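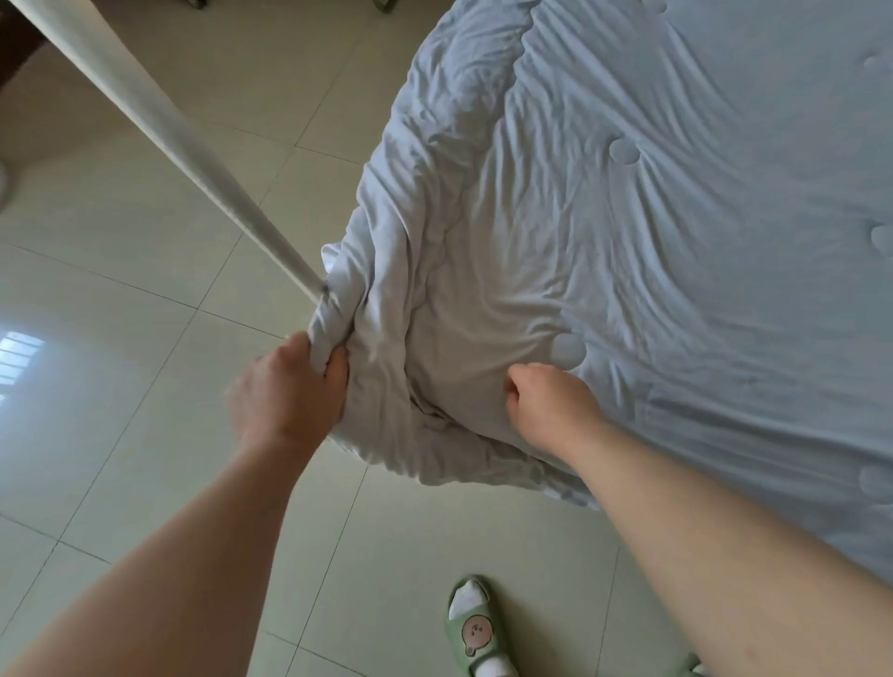
Left hand on the bunched corner, right hand resting on the quilt.

Zerix – build gallery, February

Welcome to my gallery page. Zerix is a small bed-making robot that I build at home, in the evenings, with two arms and a lot of patience. Before I program any motion I do the same work by hand and study it slowly. The light blue quilt is my main test object. It is thick, it keeps its wrinkles, and the round tufts are good points for the vision software to find.

The corner is the most difficult part. One hand must hold a thick fold of fabric and the other stays on the padding. My first gripper, Gedora, was too narrow for such a fold, so I printed wider fingers for it. Version 3 is now on the bench.

The software has 539 labeled pictures of quilt corners so far. A full pull of the corner takes the arm around 6 seconds, and I would like to make it 5.

More pictures will come when the second arm has its new wrist. If you build something similar, please write to me – I answer slowly, but I answer.

Hưng Bạch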